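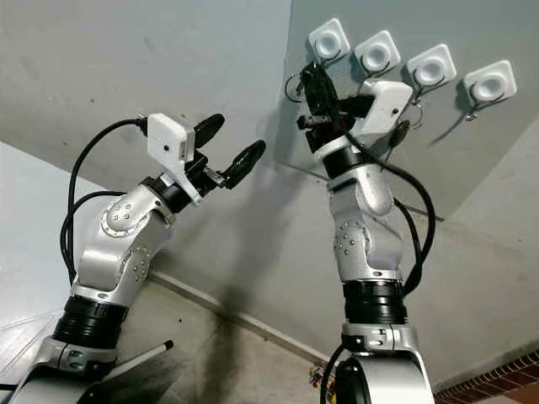 White square holders on a wall, placed in a diagonal row.

Filed under: Indoor Climate / Room Loggers / Installation

Section 4. Placing and starting the Mesus room loggers

This section is for the person who installs the loggers in a storage room, a reading room or a small museum store. Please read Section 3 first if the base unit is not yet connected to power. The loggers can't be registered without it.

4.1 What you need

- the Mesus loggers, with batteries
- wall holders, part 2952 (flat wall) or part 2437 (corner)
- the screws and plugs from the holder bag
- a drill, a pencil and a small level
- a floor plan of the room, on paper
- a stepladder, if a holder goes higher than you can reach from the floor

The holder bag is packed for brick and concrete. For plasterboard you must buy other plugs. The ones in the bag will turn in the hole and not hold.

4.2 Choosing the places

Walk through the room with the floor plan before you drill anything. Air in a storage room is not the same everywhere, and one logger in the middle of the longest wall will tell you only about the middle of the longest wall.

1. Mark on the plan the doors, windows, radiators and air outlets.
2. Mark the shelves that hold the most sensitive material. Paper, leather and photographs come first.
3. Choose one place near this material, on an inside wall if there is one.
4. Choose a second place at a different height. In rooms with a high ceiling the upper air can be much warmer than the air by the floor, especially in July.
5. If the room has an outside corner, consider a third place there. Cold corners are often where mold begins.
6. Write the position name on the plan. Use short names, for example "North low" or "Door high". The software accepts only letters, numbers and spaces.

Do not place a logger above a radiator, in direct sunlight, or in the air stream of a fan. Keep it away from the door also, if the door is opened many times a day.

Note: When several holders are on the same wall, you can put them in a line, in steps, or in any other order. The distance between them has no effect on the radio signal. What matters is that each logger has free air on its open sides.

4.3 Fixing the holders

CAUTION: Look for electric cables and water pipes before drilling. If you don't know where they run, ask the person responsible for the building and wait for the answer.

1. Hold the back plate on the wall and check it with the level.
2. Mark two holes with the pencil.
3. Drill the holes and remove the dust.
4. Push in the plugs until they are flush with the wall.
5. Screw the back plate on. Tighten by hand. A power screwdriver can crack the plate.
6. Press the cover frame on the plate until you hear a click on both sides.

For the corner holder, part 2437, the steps are the same, but the plate is bent and each wall gets one hole. Start with the left side and leave the screw a little loose until the right side is in.

In old buildings, where you may not drill, the holder can stand on a shelf with the Dretley foot (sold separately). Adhesive tape is not recommended. We have received many loggers for repair after they fell from tape, and a fall is not covered by the warranty.

4.4 Registering the loggers

Register the loggers one by one, close to the base unit, and put them into the holders only after this.

1. Open the program on the computer and choose Room, then Add logger.
2. Put the batteries in the first logger. The light blinks green.
3. Press the button on the back and hold it until the light stays green.
4. Type the position name from your plan and choose Save.
5. Write the same name on the back of the logger with a soft pencil.
6. Repeat with the next logger.

If the light turns red, the base unit did not hear the logger. Take the batteries out, wait one minute and begin again from step 2. If it turns red again, check that the antenna of the base unit stands upright.

4.5 First measurements

After you put a logger in its holder, leave the room and close the door. The heat of your hands stays in the housing for some time, so the first values are not useful. Wait until the next morning before you compare the loggers with each other.

The memory of each logger keeps 4000 readings. When it is full, the oldest reading is deleted first. If the base unit is switched on all the time, the readings are sent to the computer and you do not need to think about the memory. If you collect them by hand, make a fixed day for it and put it in the calendar.

Small differences between two loggers are normal. To check them, put both in a closed plastic box for one night, in the same room. If they still differ more than the tolerance in Section 9, send them to the service workshop for calibration.

4.6 Changes to this section

The advice for corners was rewritten on 18 November 2022 by Wiroj Suksawat, after the installation in the Van Loon map store. In the older edition, the corner logger was placed directly behind the cabinet - this gives values that are too humid. If you followed the older edition, please move the logger to the open side of the corner and note the date in your log book.

The Stukel holders from the first series are a little wider and have a different back plate. The loggers fit in them, but the cover frame does not. Use them without the cover, or replace them with part 2952.

Continue with Section 5, Setting the alarm limits.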